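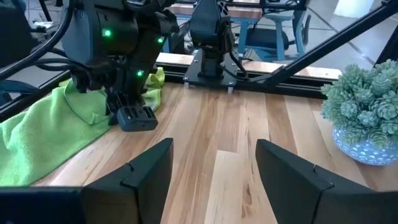 Butcher-block style top, green microfiber on the left side. Crumpled, more or less.

Thread: Oil finish and microfiber, do you trust it?

plankwise
I keep reading that a microfiber cloth is all you need on a plank top. Buff the oil in with it, dust with it, wipe spills with it. I don't buy it. The table in my picture has pale boards next to honey ones and some dark streaks in the grain, and I want to keep that contrast. Ruvberg's care sheet says microfiber for everything. Ruvberg also sells microfiber, at 5 bucks a cloth. Has anyone here compared it with plain cotton?

rotness_ridge
I have. Two offcuts, same oil, 300 grit on both. Cotton on one, microfiber on the other. Couldn't tell them apart after a week and my wife couldn't either. Save your money.

Brynhildur Arnardóttir
A week is nothing. Come back in June. Microfiber picks up grit and holds on to it, then you drag it across the boards. I ruined a Hollbridge side table that way and it took me 7 evenings to sand out the haze.

rotness_ridge
Or the finish was still soft. Did you wash the cloth?

Brynhildur Arnardóttir
Of course I washed it. With fabric softener once, I admit, and that may have left something behind. It still doesn't explain scratches.

c_chavez
Cristian Chávez here, I refinish for a living. Scratches like that come from dry wiping. Damp cloth, folded flat, go with the grain. The one in the picture is bunched up, and a bunched cloth only touches the wood at the ridges. You end up pushing crumbs around.

plankwise
Fair about the folding. But "I do this for a living" is what the guy who sold me the wax said too. Damp on an oiled top, every day? Ásgeirsdóttir's old post (number 2868, if search still works) says damp wiping is what pulls the oil out.

c_chavez
Read it again. She was talking about soap. Plain water and a well wrung cloth is a different matter.

Brynhildur Arnardóttir
She said both. I was in that thread.

plankwise
Search is down, naturally. I'm going with an old cotton T-shirt until somebody shows me two boards and a few months of use.

rotness_ridge
I still have the offcuts. I'll put them by the sink.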